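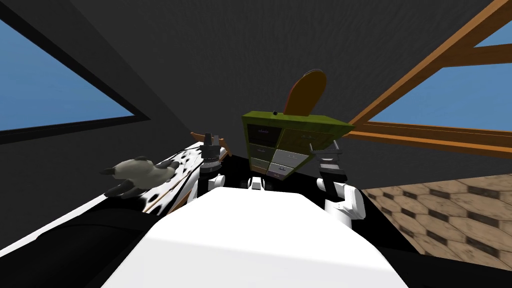 Dem hielt Hidayat im internen Umlauf entgegen, man könne sich die Fernsteuerung sparen und die Greifpose schlicht aus dem Simulator auslesen, der wisse ja ohnehin, wo der Griff sitzt. Der Einwand ist berechtigt und hat uns eine Woche gekostet. Ausgelesene Posen liefern tadellose Trajektorien, die leider kein Mensch je so fahren würde, und eine daran trainierte Strategie reagiert auf jede kleine Abweichung mit würdevollem Stillstand. Wir sind deshalb bei der Vorführung durch Bediener geblieben.

4.2 Erhebung der Vorführungen

Alle Vorführungen wurden über die Teleoperationsschnittstelle Ultano aufgezeichnet. Beide Arme werden gleichzeitig geführt, der Torso bleibt fixiert. Pro Aufgabe waren 200 Durchläufe vorgesehen; insgesamt liegen nach Aussortierung 3.861 verwertbare Episoden vor, verteilt auf 19 Aufgaben. Aussortiert wurde, was den Zielzustand nicht erreichte oder ihn auf Wegen erreichte, die wir keinem Roboter beibringen möchten (Anstoßen des Möbels mit dem Unterarm, bis die Schublade nachgibt). Ein Bediener brachte es darin zu beachtlicher Meisterschaft.

Die Räume stammen aus dem Szenengenerator Lovow, der Architektur und Gegenstände unabhängig voneinander zieht. Auf Wohnlichkeit nimmt er dabei keine Rücksicht. Für die Schubladenaufgabe haben wir die Störobjekte ausdrücklich beibehalten, auch wenn sie den linken Arm in seiner Bewegungsfreiheit einschränken.

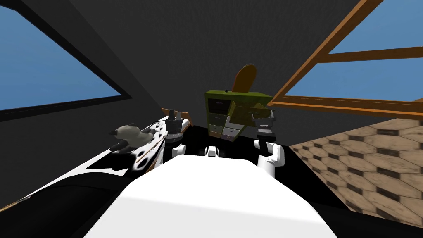
Abbildung 3: Schubladenaufgabe in einem Dachraum, Sicht über den Torso. Rechter Greifer geöffnet nahe dem grünen Schränkchen, eine Schublade teilweise ausgezogen; links Störobjekte, darunter ein Plüschtier.

Als schwierig erwies sich vor allem die Koordination. Bediener neigen dazu, einen Arm zu führen und den anderen zu vergessen, worauf dieser in der Aufzeichnung als vorbildlich regungslos erscheint und vom Modell mit großem Eifer nachgeahmt wird. Wir gewichten solche Abschnitte daher im Training geringer. Die Aktionen werden in Blöcken von 400 ms vorhergesagt; kürzere Blöcke führten zu Zittern, längere zu einer gewissen Beratungsresistenz. Das Verfahren zur Glättung übernehmen wir unverändert von Witeck, einschließlich der dort nicht begründeten Wahl der Fensterbreite.

Ein Teil der Episoden entstand an einem Samstag im November. Einen Einfluss auf die Qualität konnten wir nicht nachweisen, auf die Stimmung schon.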